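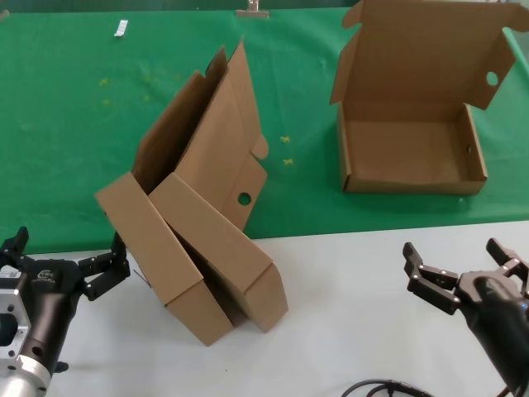
Two mailer boxes, one built, one still arguing.

The instructions said the boxes would fold themselves if you let them. My sister-in-law had read this aloud from the website in the voice she uses for horoscopes, and then she had gone to the bank and left me with the cardboard.

It was a little after two in the afternoon. The order was for eighty boxes, flat, from a place in Mudton that sold nothing else. They were for the soap. I had my doubts about the soap too, but the soap was already made and curing on every shelf in the pantry, so there was no use bringing it up.

The first box went together in under a minute. I distrusted it right away. The walls came up, the floor lay flat, the lid stood open behind like a person waiting to be thanked. I pushed on a corner with my thumb and it pushed back. Fine. Anybody can be lucky with one.

The second box was the same as the first. I had taken it off the same stack, and it had the same round hole in the lid, which the website called a "locking eye" and which locked nothing I could find. I folded the long flap in and the other long flap came out. I folded that one and the lid went over sideways and pointed at the window. For a while I held it half on the green cloth and half off, thinking the edge might give me some leverage, and it leaned there with its flaps in every direction, looking a good deal bigger than it had when it was flat.

I went back to the website. The method was called Trunovis, and it had been worked out, according to the page, by a man who had packed for a living for thirty-two years and never once used tape. There was a drawing of his hands. They were very calm hands. Step one was "Invite the walls to rise." Step two was a video that wouldn't load.

"Invite them," I said to the box.

I want to be fair. I have been wrong about things in that kitchen before. I said the bread machine was a fad and we have eaten out of it every week since. I said the Morris Street market would never give them a table, and there was the letter on the refrigerator, table sixty-six, between the honey and a man who sharpens knives. So I turned the box around and tried it from the other side, the way you might hear out a salesman on the porch when it's raining.

The short flap first, then. I hadn't tried that. The short flap went down and lay where it was put, and I thought, well, all right. Then I brought up the long one, and somewhere inside the cardboard there was a small tearing sound.

I looked at the first box. It sat there with its lid up, square and smug on the tablecloth. I could have taken it apart to see how I'd done it. I had a feeling that if I did I would have two of the other kind.

The car came up the drive at ten to three. She put her bag on the chair and looked at the table for some time.

"They fold themselves," she said.

"One of them did."

She picked up the torn one, turned it over twice, and set it down again a little farther from her than it had been. Then she asked me, in her ordinary voice, where we kept the tape.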